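When a Robot Pushes Too Hard

A computer memory stick is a thin circuit board that fits into a slot. To take one out, you open a small clip at the end of the slot and pull straight up. A person does this by feel. A robot has to be told how hard to push, how far to move and when to stop.

At the Camenzind repair workshop, a robot called Saltero was learning to remove memory sticks from old computers. One Tuesday in January, it cracked a slot. The arm kept pressing down after its fingers had already touched the plastic.

Remo Gisler, the engineer on duty, pressed the emergency stop. This is a large button that cuts power to the arm's motors. Brakes inside the joints then hold the arm still.

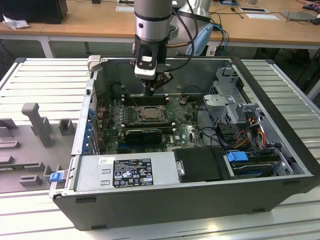
A gripper over the motherboard of an open computer, close to the memory slots.

The team then looked for the cause. A robot arm like this one has a force sensor in its wrist. Force is a push or a pull, and it is measured in units called newtons. Holding up a small apple takes one newton. Saltero's limit was set at 20 newtons. If the sensor felt more than that, the arm was supposed to stop.

The sensor's record showed a steady reading of 6 newtons before the arm had touched anything. It should have been zero. A cable had been clamped too tightly and was pulling upward on the wrist. When the fingers pushed down on the slot, the slot pushed back up, but the program had the direction of the cable's pull backward. It subtracted those 6 newtons when it should have added them. The arm pushed harder than its limit and the program did not notice.

Engineers call this kind of fault an offset error. A bathroom scale that shows a number when no one is standing on it has the same problem.

Ottilie Mösli, who writes the robot's programs, made two changes. Saltero now checks its sensor in open air before every job. If the reading is not close to zero, the arm will not move. It also comes down more slowly near the slots.

The cable was clamped again with more slack. The cracked slot could not be repaired.

Words to know
Gripper: the part of a robot that holds things.
Motherboard: the main circuit board in a computer.
Offset: a reading that is wrong by the same amount every time.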